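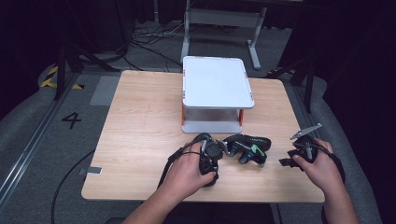
Mumis Two-Tier Stand: Frequently Asked Questions

What can I use it for?
Most people put it on a desk or table to get a second level in the same space. Letters, a phone or a small plant can go on top, with flat things on the shelf below.

Does it come assembled?
No. The stand comes flat with a top panel, a lower shelf and a bag of corner supports. Push the supports into the lower shelf first, then press the top panel down on to them. No glue or screws are needed.

Which colours can I get?
White panels with orange corner supports. We stopped making the all-grey version in August.

How much weight will it hold?
The top panel takes up to 6 kg if the load is spread out. Please don't stand on it.

Will it mark a wooden table?
It shouldn't on a sealed surface. On oiled or waxed wood, lift the stand to move it -- don't drag it -- and put felt pads underneath.

How do I clean it?
Wipe it with a damp cloth and a little washing-up liquid. Scouring pads will scratch the white finish, and it isn't dishwasher safe.

A corner support has cracked. Can I buy one?
Yes. Write to Comfort Dogbe at our Arnville shop and quote part 178. Supports are sold singly and fit both the front and back corners.

Can I stack two stands?
We don't recommend it. The supports aren't made to lock on to another top panel.

Last updated Sep 29, 2019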